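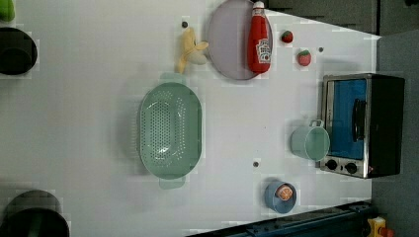 About Skiltden

Skiltden is a small company for play kitchens and toy food. We supply kindergartens, waiting rooms, family cafes and also private homes. Our founder, Salim Rweyemamu, began with a table at a weekend market, where he sold toy fruit and small kitchen things. In September of the same year he rented the first storage room, and the company is still in the same building, only now we have the whole ground floor.

What we offer

Our catalog has 155 articles at the moment. The biggest part is toy food: bananas, strawberries, peaches, bread, eggs, vegetables. Then come the things to cook and serve with, such as plates, bowls, mugs and colanders. We like to mix toys with simple household pieces of normal size. Children see a colander at home and they want to have the same one, so many of our kitchen sets contain a real one in plastic.

The kitchen sets are sold under the name Vodent. A small Vodent set has 15 pieces and fits on a children's table. The large set has 100 pieces and is made for groups. It comes in boxes with a lid, and on the inside of the lid is a list of the contents, so that the tidying at the end of the day goes faster. Single pieces can be ordered again at any time. The strawberries get lost the most, we send them out every week.

For shelves and low tables we work together with Canpolat, a family carpentry in our town. They make the furniture after our drawings, and they also repair it.

How we choose

Before a new article comes in the catalog, it stays for some weeks on the table in our office. We wash it many times, we let it fall, and we give it to children of our staff and of our neighbors. If the color goes off or an edge becomes sharp, we do not take it. Colors are a subject of long discussion with us. Salim prefers light green and lavender for the dishes, because the food in red and yellow is then easy to see on them.

Visit and contact

Our showroom is open for everybody, and children may play there as long as they like. The entrance is on the side of the Steson building, 2 steps up, please ring the bell. For groups we ask for a short message before. Kindergartens can borrow a set for a trial and pay only the shipping.

Last change of this page: 9 March 2018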